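Subject: Re: [benchtop-arms] Flurik tabletop kit, anyone bought one?
Date: 20 May 2018
List: benchtop-arms

> Hi all, we are thinking of the Flurik push-and-sort kit from
> Granström for our teaching lab. The brochure is nice but says
> very little about what you get once the box is open. Has anyone
> on the list had one for longer than a demo? Main worries: price,
> the maple board (why not plastic?), whether the blocks are worth
> having or we should print our own. Also do you need their table
> or will it go on anything. Replies on list please, others
> here are asking the same.

Quick reply, got a class coming in.

Yes, we have one at Flultovdale. Had it since September. Paid 2,363 for the lot, delivery on top. Arm not included, read that bit twice, the web page is vague. You get the board, the blocks, the rod end, a power lead and a calibration sheet. Software is a download.

Good bits first. The rod end is just a rod. Nothing to jam, nothing to pinch. For pushing work it's all you want and students get going the same afternoon. Ours had one in the first week that got bent against a clamp, entirely our fault, Granström sent a new one in 2 days. No quibble. Support by email has been fine since, short answers but right ones.

Board. I was sceptical as well. Wood does look a bit kitchen shop. But it's heavy, it stays put, and the blocks slide evenly on it. We tried a plastic sheet and they skated. The grain does bother the colour tracker if you set the threshold too low, so don't. Wipe with a dry cloth only. Somebody here used spray cleaner and one corner went furry, had to sand it.

Blocks. Keep them, don't print. The rough sides matter more than you'd think, our own smooth prints slipped off the rod all the time when you push near a corner. Stars are the worst to steer, hearts nearly as bad, cylinders roll round the tip if you come at them off centre. Start beginners on the hexagon. Spares are sold singly but postage is daft so order a few together.

Table: no, you dont need theirs. We bolt down to a perforated board and it's been solid. Check your hole spacing against the drawing before ordering brackets, ours was out and I lost 7 working days waiting for the other set.

Things I don't like. The calibration routine wants redoing whenever you shift the board, even slightly. Manual is a bad translation in places, section 2 tells you to "release the hand" and there is no hand. The log files fill the disk if you leave debug on, which is the default!! Turn it off.

Compared with the Brestdale set, which we had on loan: Brestdale is cheaper and the box is nicer but the pieces are lighter and the software fell over on us more than once. If money is tight it would do for a short course. For daily use I'd pay the extra.

Bench page from our lab wiki pasted in below, so you can see the size of the pieces next to the board. Sorry about the formatting, copied straight out of the browser.
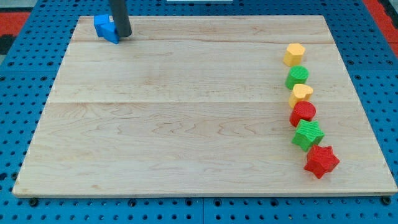 This page was last changed on 20/5 by labadmin

Flurik bench, push tasks

Coloured pieces along the right side of the board, blue one up at the far left by the rod. Middle kept clear for the push. Students pick a target spot, write it in the book, then run. Keep speed on low until the first run has been checked by staff. Pieces go back in the tray afterwards, not in pockets.

Anyway that's the wiki. If you want the bracket drawing I can put it on the list files area, shout if so. Also have our threshold settings somwhere, will dig out after teaching.

Got to run.

--
benchtop-arms mailing list
To leave the list, send a blank message with "leave" as the subject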